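Abschnitt 4: Die Leseecke herrichten

So, jetzt kommt mein Lieblingsteil! Die Regale aus Abschnitt 3 stehen, die Kisten sind leer, und endlich darf das Gemütliche rein. Ich habe die Ecke in der Ferienwohnung Plondura inzwischen schon ein paarmal auf- und wieder abgebaut (zuletzt im Mai mit Noman, der alles anders haben wollte als ich), und am besten klappt es in dieser Reihenfolge.

Was ihr braucht: den Sessel, ein großes Kissen, den Pouf, Filzgleiter zum Kleben, einen trockenen Wischmopp und 30 Minuten Zeit. Zu zweit geht es schneller, den Sessel solltet ihr sowieso nicht allein schleppen.

1. Boden trocken wischen. Ich gehe zuerst mit dem Mopp durch und fühle dann noch mal mit der Hand nach. Ein einziges Sandkorn unter dem Sesselfuß, und ihr hört es bei jedem Hinsetzen.

2. Sessel vorsichtig auf die Seite legen, am besten auf eine alte Decke. Filzgleiter auf die Füße kleben, fest andrücken und um die 12 Stunden ruhen lassen. Ja, ich weiß, das nervt! Aber beim ersten Mal habe ich nicht gewartet und die Dinger am nächsten Morgen einzeln unter dem Regal hervorgefischt.

3. Sessel aufstellen und mit dem Rücken zur Wand schieben. Lasst eine Handbreit Luft, damit die Lehne nicht scheuert und der Staubsauger noch dazwischenkommt.

Achtung: Den Sessel nie an den Armlehnen anheben! Immer unten am Rahmen greifen, einer links, einer rechts.

4. Einmal Probe sitzen, mit Buch. Wer jetzt schon nach der Lampe schielt, rückt den Sessel lieber gleich, später habt ihr keine Lust mehr dazu.
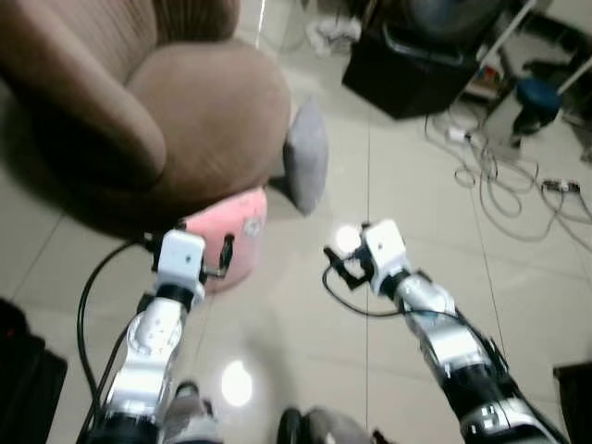

Mit dem Pouf habe ich am längsten herumprobiert. Mitten im Raum stolpert man darüber, hinter dem Sessel vergisst man ihn, und bei Parveen Rizvi, von der ich die Idee mit der Leseecke habe, stand er monatelang im Flur. Bei mir kommt der rosa Pouf deshalb unter die Armlehne, ein Stück weit unter den Sessel geschoben, und das graue Kissen lehnt aufrecht an der Seite. So bleiben die Fliesen davor frei, und man kommt bequem zum Hinsetzen heran. Und zum braunen Bezug finde ich das Rosa einfach schön!

5. Pouf einschieben, aber locker. Wenn ihr drücken müsst, sitzt er zu tief. Er soll sich im Sitzen mit dem Fuß herausangeln lassen.

6. Kissen aufstellen, unten leicht einknicken und gegen den Sessel lehnen. Rutscht es weg, dreht es einmal um, manchmal reicht das schon.

Hinweis: Auf glänzenden Fliesen spiegelt sich das Deckenlicht ganz ordentlich. Mich stört das abends beim Lesen, darum mache ich dann nur die Stehlampe an (wie man die anschließt, steht in Abschnitt 5).

Pflege: Den Bezug sauge ich mit der Polsterdüse auf kleiner Stufe ab, immer den Rippen der Rückenlehne nach. Krümel sammeln sich vor allem dort, wo die Armlehne anfängt. Flecken bitte nur tupfen und neue Mittel vorher an einer versteckten Stelle testen. Die Filzgleiter schaue ich alle 6 Monate nach und tausche sie aus, sobald sie platt sind.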